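Went to the open day at Mosden this morning. It's the automation place on the industrial estate, the one most people drive past on the way to the tip. Posting a few notes because a couple of you asked me to. Sunday, June 13, 2021, for anyone reading this later and wondering.

Parking was on the grass by the back gate. You had to book a slot in advance and they were keeping the groups small. Masks on inside, doors open at both ends, so it was a bit draughty by the benches.

Our group was taken round by Thenmozhi Fernandes. She has been there eight years and started in the stores. She knew every machine and also which ones she didn't like.

First stop was the packing line. Cartons come down a belt, an arm picks them up and puts them on a pallet, another pallet slides in when that one is full. I'd seen it on telly plenty of times. It's louder than you'd think, and most of the noise is the air supply.

Someone asked what happens if a carton is crushed. Answer: the arm stops, a light goes on and a person walks over. Thenmozhi said that on a bad day that's a lot of walking.

The fencing round the big arms is proper fencing with a lock on the gate. Open the gate and everything inside stops. They let one of the kids do it. He wanted to do it again and was told no.

Second stop was the part I'd gone for, the small arms in the training room. These are slow and light and you can stand much nearer to them. Tae-yang Yook was running the demonstration with Bit-na Cho on the laptop.

Bit-na explained that the arm has a small camera near the gripper, so it gets its own close view of whatever it's reaching for. The view changes every time the wrist turns, and a fair bit of her job is dealing with that.
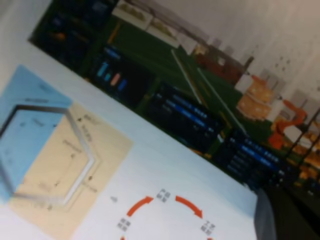

Tae-yang does the talking and the arm does the moving, and the two don't always line up. He'd say "and now it goes left" and we'd all wait. He was good about it. He said the speed is turned right down for visitors and he's used to the normal setting.

I asked whether it could be taught by hand, pushing the arm to where you want it. Yes, for some jobs. They had a go at that with a man from our group. He said it felt like moving a heavy door on good hinges.

A woman near me asked the jobs question, as somebody was always going to. Thenmozhi answered it straight. Two people came off the packing line when the big arm went in. One moved to maintenance and the other left. She didn't dress it up and I thought better of them for it.

Third stop was the workshop, where they mend the grippers. This was my favourite and we got the least time in it. Ieva Org had a drawer of worn-out finger pads going back to when the place opened. You could see which jobs had chewed them up.

Ieva's view is that everybody wants to talk about the software and the thing that stops the line is usually a pad or a cable. She changes cables before they fail now — she keeps a paper diary for it, and she showed us a page.

For those who asked about makes: the conveyor is from Oberholzer and the pallet wrapper is a Fendico. The wrapper is asset number 3905, which I only know because the sticker was at eye level while I was queueing for the loo.

They used to buy their grippers from Okon and now make most of them in-house. Ieva said it was a matter of waiting times. I didn't get the full story on that.

Tea was in the canteen. Biscuits were individually wrapped. Hala El Sherbiny, who runs the site, came round and spoke to each table. She said they'd had to call off the one planned for December and had been wanting to get people back in since.

I asked her about apprenticeships for my nephew. They take them on in the autumn, and maths matters less than she expected him to be worried about. They want people who will turn up and who can read a drawing. I've passed that on to him.

The whole tour took roughly 30 minutes longer than the leaflet said, mainly down to questions. I didn't mind. The group after us might have.

A few practical points if they run another. Wear flat closed shoes, they do check. There's a step down into the workshop that isn't easy with a pushchair — ask and they'll take you round by the loading bay. You can take photos in the training room but not on the packing line.

@ the person who asked if it's all right for younger children: the training room yes, the packing line is a lot of standing behind a yellow line. Mine would have lasted one pallet.

Might go again if they open up the paint side, which was shut today.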